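Housekeeping Operations, Unit 4: Bedding and Linen Care
Instructor: Huia Partington

Reading for this unit: chapter 13 in the course text, plus the Grusov laundry handout. The Bolger case is optional and will not be on the test.

Layers on a bed

Work from the mattress up. The pad protects the mattress and is changed when soiled or on the schedule set by the property. The bottom sheet takes the most wear. The top sheet keeps the blanket off the guest's skin, so the blanket can go longer between washes. The bedspread or other top cover is the last layer and the one guests notice first.

Top covers are the layer most often missed. They get sat on, and suitcases get opened on them. Treat any cover that has been used as a seat as used linen. Throws and extra blankets left out on the bed count too. Shake them out over the bed, check both sides, and fold or bag them before you strip anything underneath. 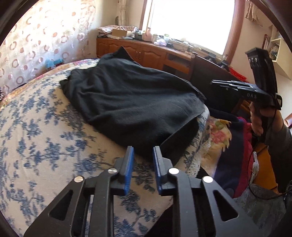
Sorting

Sort by fiber first, then by color, then by soil. Fleece is usually polyester. It sheds lint in the early washes and picks up lint from cotton towels, so keep the two apart. Dark fleece shows it worst. Printed cotton covers go with light colors unless the care label says otherwise.

Stained pieces go in a separate bag with a tag. Write the room number and the type of stain if you know it.

Washing and drying

Fleece: cool or warm water, mild detergent, no softener, low heat. High heat mats the pile and it does not come back.
Cotton covers: warm water, medium heat, take out while slightly damp if they will be pressed.
Do not overload. A cover needs room to turn over in the drum.

Par stock

Par is the amount of linen needed to dress every bed once. The Flirkitz property in our exercise has 840 sheets in stock and needs 2 per bed. Work out how many beds that covers at three par, and show your steps.

For next class

Finish the par exercise and read the Proris care label sheet, items 1 to 18.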